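Clevholm Regional Library Network – Staff Forum
Board: Interlibrary Loan and Circulation
Topic: Proposed change to the interlibrary loan renewal period

fladthorpe_circ
Posted 2020-09-21
Members are invited to comment on the draft renewal rule circulated to all branches in July. Under the present rule, an item borrowed from another branch may be renewed once, for 15 days. The draft would extend the renewal to 31 days and would remove the requirement that the lending branch approve each request individually.

Fladthorpe supports the draft. Over the last fiscal year our desk handled 1,160 interlibrary renewals, and each one required a message to the lending branch and a reply before the patron could be told anything. Most patrons had to be contacted twice. The lending branch refused 158 of these requests, in nearly every case on account of an existing hold, and the catalog already shows holds to both branches.

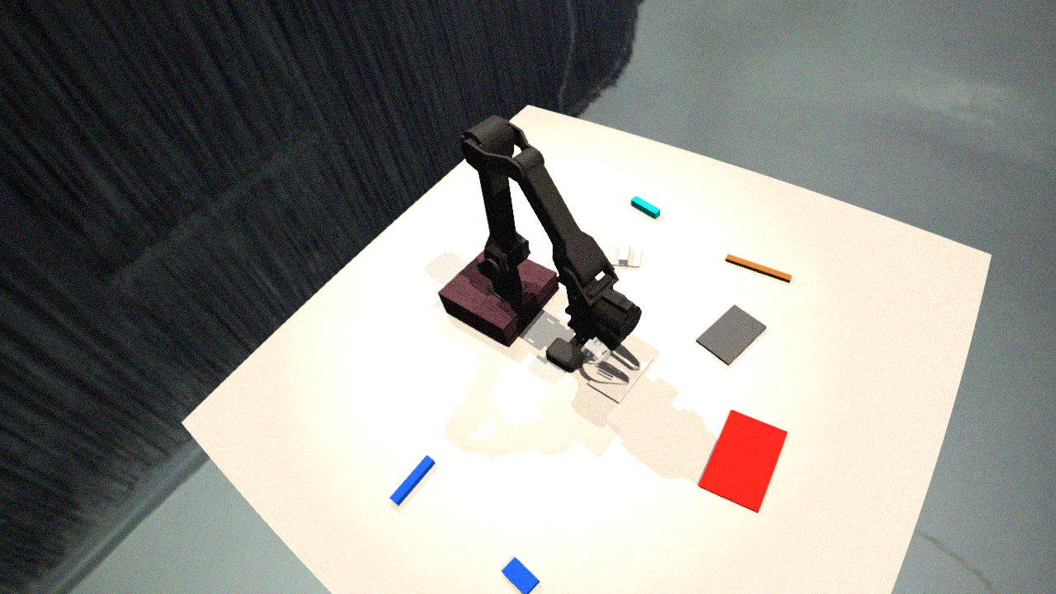

The branch therefore sees little value in keeping the approval step for ordinary circulating items. Comments on the wording of section 4 would be especially welcome.

trarkunwood_ill
Trarkunwood thanks Fladthorpe for opening the topic. We are in favor of the longer period but cannot support the removal of approval as drafted. The catalog shows holds placed by patrons. It does not show items set aside for school assignments, which our branch tracks on a separate list. Last spring a set of local history titles was promised to two classes, and three of the volumes were out on renewal elsewhere. We would ask that section 4 allow a lending branch to mark an item as non-renewable at the time it is sent.

Lodhi_branch_desk
Lodhi has a similar concern about large-print titles. Our stock is small and the demand is steady, although few of those patrons place holds. They prefer to come in and look at the shelf. A 31-day renewal on top of the first loan would keep a title away for most of a season.

Could the draft distinguish between adult fiction and the special collections? Large print, local history, and music scores might reasonably stay at 15 days.

fladthorpe_circ
Replying to Lodhi_branch_desk:
A distinction by collection was considered in the first version of the draft. It was removed after several branches pointed out that collection codes are not applied in the same way across the network. Music scores at our branch, for instance, carry the same code as sheet music that does not circulate. We would be willing to see it restored if the codes were corrected first.

As to the suggestion from Trarkunwood, a non-renewable mark at the time of sending seems workable. The existing transit slip has a blank field below the due date that could be used.
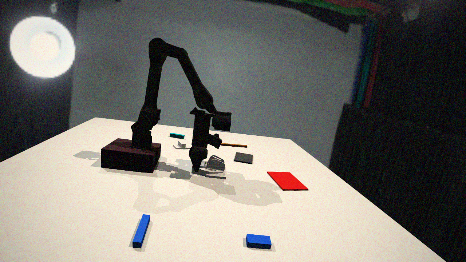

Black arm on a cream-white table, plain blue-gray wall behind.

stacks_and_slips
I must respectfully disagree with the use of the transit slip. Slips are lost. At our branch they are removed at check-in and placed in a tray that is emptied at the end of the day – no one at the public desk would see the mark when a patron calls to renew. The note should be entered in the item record, where it will appear on the screen.

trarkunwood_ill
We agree with the previous poster. An item note would meet our concern, provided that it blocks the renewal and does not merely display a message. Can the Clevholm office confirm whether the present system allows this?

clevholm_systems
The item record has a renewal limit field, and setting it to zero blocks renewal at every branch. It must be reset by the owning branch when the item returns, as it does not clear automatically. Written instructions can be supplied to the desks on request.

Lodhi_branch_desk
Thank you. On that basis Lodhi withdraws its request for a separate large-print period and will set the limit on individual titles. We would still prefer that section 4 name the owning branch as the only party permitted to change the field.

stacks_and_slips
Agreed as to the last point. I continue to regard 31 days as too long for new fiction, and ask that this be noted.

fladthorpe_circ
Noted. A revised section 4 will be posted under this topic, with the renewal limit field included and the transit slip left unchanged.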